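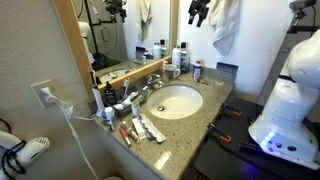
I finally did the bathroom counter! I have been saying I would do it since we moved to Rurnosgate, and on Saturday I made a pot of coffee, put on the long playlist and got started before anyone else in the building was up (going by the pipes, anyway, which tell you everything).

For anyone new, we live in a 644 square foot apartment with one bathroom and one bathroom counter, and I love that counter more than is normal. It's a speckled stone, sort of an olive gray, with a round white sink set into it. When we came to see the place I had a whole list of sensible things to check, like water pressure and whether the windows opened, and I walked into the bathroom and patted the stone and forgot the list. Paavo checked the windows. They open.

The trouble with a pretty stone counter is that it hides things really, really well. Toothpaste spots, dust, the odd hair, a ring from the bottom of a bottle, all of it goes straight into the speckle and vanishes. Our old place in Clavutmont had a plain white top and you knew by Tuesday what kind of week you were having. So stuff piles up on this one and it still looks kind of okay from the door, and then you put your elbow down to do your eyes and something goes rolling toward the sink.

The left side has always been the worst. It's the side you reach first, so everything lands there. Electric toothbrush in the back corner, the black pump bottle next to it, and then the dark organizer tray that I bought with such high hopes. I still like that tray! It's a little bit see-through, so you can sort of make out what's in it, and it wipes clean in a second. But I had been using it the way some people use a kitchen junk drawer. There was a white and blue tube lying right across the top because there was no room to put it in, and then of course you can't get at anything underneath without moving the tube, so you just don't, and you buy another one of whatever it was. I found two lip balms of the exact same flavor in there. One of them hadn't been opened.

OK so how I did it. I've read a lot of these posts and most of them tell you to take everything out and put it on the bed, and I tried that once with a closet and ended up sleeping on the couch. A bathroom counter is small enough that you can do it in patches. I spread an old towel on the floor in the hall and did left side, back corner, then the strip behind the sink, and only moved to the next patch when the one before was clean and dry.

Left side first, since I was at my most cheerful. Everything out of the tray and onto the towel. I sorted by when I use it, which I'd never tried before and which made the biggest difference of the whole day. Morning things, evening things, and things I use when I'm going somewhere nice. I had been sorting by type (all the tubes together, all the little jars together) because it looks so satisfying in pictures, but it means your morning is spread out over the entire counter. Now the tray is just for mornings. Evening lives in a small basket on the shelf behind the door, and the going-somewhere-nice makeup went into a zip pouch.

The pouch is where the slim tubes went too, the red-pink one and the clear and beige one that had been lying next to each other out in the open for weeks. I kept them there so I'd remember to wear color. I didn't wear any more color than usual. I'll report back on whether the pouch does better!

Then the foil packets. Every counter I have ever owned has had foil packets on it. I pick them up, I lay them flat somewhere near the sink where I'm sure to see them, and then I stop seeing them. White and silver, all shiny, you'd think they'd be impossible to miss. I've given them a rule: a packet that comes into the bathroom gets used that week or goes in the travel bag. I put the whole bunch in the travel bag on Saturday, so I guess I've started with the easy half of the rule.

Wiping down took no time at all once it was bare. I use warm water with a drop of dish soap on a soft cloth, then plain water, then a dry cloth, and I keep vinegar far away from the stone. The lady who had the apartment before us left a note about that inside the vanity, in capital letters, and I've decided to believe her. The shine you get from the last dry cloth is wonderful. When the light hits the front of the counter you get a big bright patch on it, and I stood there admiring it with the cloth over my shoulder like somebody in a commercial.

Second patch, back corner. The clear soap dispenser stays right where it is because both of us reach for it half asleep. So does the mug. It's whitish with a green-gray design on it and it has been in the bathroom so long that neither of us would dream of drinking from it. Paavo brought it with him when we moved in together (back when he still introduced himself with his full name, Paavo Ruotsalainen, to every single person in the stairwell, and spelled it). I offered it a nice retirement in the kitchen cupboard and was told no before I'd finished the sentence. Fine! It's a good mug. I turned it so the handle points away from the sink and now my sleeve doesn't catch on it.

The tall bottles behind it were harder. There's a white one and an even taller teal-blue one with a black cap, and I love the teal one being out because it's the only real color back there and it looks great with the gray. I had been planning to put all the tall things under the sink, and then I got as far as holding the cabinet door open and thought, no, I'm going to miss that blue. So it stays, and the white one stays to keep it company. I think you're allowed to have a thing on the counter just because you like looking at it.

Last was the strip along the backsplash. That's where small things go to live when they don't belong to a group. There was a little white and blue bottle with a red cap standing there all alone, and it had been alone so long I'd stopped reading it as an object. It's in the medicine box now, where I'll look for it when I need it. Everything else along there was either a loose bit that belonged in a drawer or something flat and small that had slid up against the stone. The backsplash on ours is low, so there's a tiny ledge on top that gathers dust, and I did that with a cotton swab. I know. But I enjoyed it so much!

About baskets and bins, because I get asked every time. I didn't buy anything new for this. I had a Flivau basket from when I did the linen shelf in March, and it happened to fit behind the door like it had been measured for it. I do have my eye on a little stand from Kozma, the shop down by the tram stop, with a tilted top so that tubes can rest head down. I'm making myself wait a month. If I still want it when the month is over then it's coming home with me.

Whole thing start to finish took 90 minutes, and a good part of that was me reading the backs of labels. The expiry symbol (the tiny open jar with a number in it) is worth looking for while you have everything out. I'd opened a couple of creams so long ago that I had to work out which apartment I'd been living in. Those went. I now write the month on the bottom with a marker when I open something, and it takes two seconds, and I feel extremely organized doing it.

A few people wrote after the linen shelf post to ask how things look a week later, which is a fair question. It's been a few days, so here's what I can say so far. Mornings are so much nicer. I pick up the tray things in order, left to right, and I'm done before the kettle is. The evening basket is going well too, except that I keep carrying one thing from it over to the sink and leaving it there. I may end up letting that one thing live by the sink and calling it a decision. Paavo says he hasn't noticed a difference, but he has started putting the cap back on the toothpaste, so I think some part of him has noticed.

Under the sink is next. I looked in there when I was deciding about the teal bottle, and there are towels in there I thought we'd lost in the move, and a bag of 800 cotton pads that I have no memory of buying, although I can see exactly how it happened – it was cheaper per pad. If any of you have a good way of using the space around the pipe, please leave me a comment! I've seen people do it with tension rods and I've seen people do it with stacking drawers, and I can't tell which is better when you have a round basin hanging down into the middle of everything. I'm leaning toward drawers, but I'd love to hear from someone who has lived with rods for a while.

Off to make dinner now. Next post will probably be the plum cake, if the plums hold out.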